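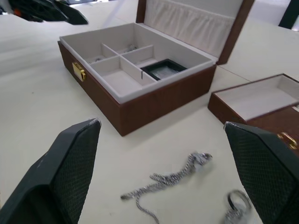 **When does a robot arm count as safe to stand next to?**

When somebody has worked through the whole job it's doing (the arm, whatever is bolted to the end of it, the thing being handled and the person nearby), written down what could go wrong and dealt with it. The arm on its own is never signed off as "safe", whatever the brochure tells you.

# Week 4: Rules and good practice for small tabletop arms

Right, these are my notes tidied up from the session, plus the bits I ran out of time for. If something doesn't match what you wrote down, trust this version, as I corrected myself at least twice at the board!

## Which standards do I need to know?

For this module, three names. ISO 12100 is the general one on risk assessment for machinery, and it's where I'd start reading. ISO 10218 is the industrial robot one and comes in two parts: part 1 is about the robot itself, part 2 is about the robot once it's built into a cell or an application. Then ISO/TS 15066, which deals with people and robots sharing a space. Please don't try to learn them by heart. I want you to know which one to open, and the library has them all (ask Lucian Munteanu at the desk for the login).

## The risk assessment, in plain words

Say what the job is. Go through it step by step, including setting up, clearing a jam and cleaning, because people forget those every single year. For each step, ask how somebody could be hurt, how badly, and how likely it is. Then reduce it, in this order:

1. Change the design so the hazard goes away.
2. Add guards or other protective measures.
3. Warn and train people.

Most of last year's reports went straight to number three and stuck a sign on it. I will send those back.

## Small, fiddly things

We spent a good while on jewellery, and I think it's a lovely teaching case. A chain is light and soft and couldn't hurt anyone, so the temptation is to write "low risk" and go for lunch. But look at how people behave around it! A chain snags or knots, and the natural thing is to reach in and free it with your fingers while the arm is still live. So your assessment has to cover the reaching in, and your procedure has to say: **stop the arm, check that it has stopped, then put your hand in.**

Same goes for hinged lids. Think about where fingers might be if the arm pushes one shut.

And one from me that isn't in any standard: take off your own rings, bracelets and lanyards before you work at the bench. Rhona Strachan also asks for long hair tied back in the Pirnmont lab, and I'm with her.

## Lab habits

- Know where the emergency stop is before you power anything up.
- Run a new program at reduced speed first, hand near the stop.
- Changed the fingers, the object or the layout? Go back to your assessment and read it again with the change in mind.
- Write near misses in the log, even the silly ones. Kenneth Crichton reads it and he doesn't bite.

## Coursework

A written risk assessment for one handling task of your choice, 2,000 words at most, marked out of 100. Tables don't count towards the limit. Hand it in to Struan Gourlay's office, Geddes building, room 127, and put your bench number on the front page.

Next week it's stopping distances, so bring a calculator.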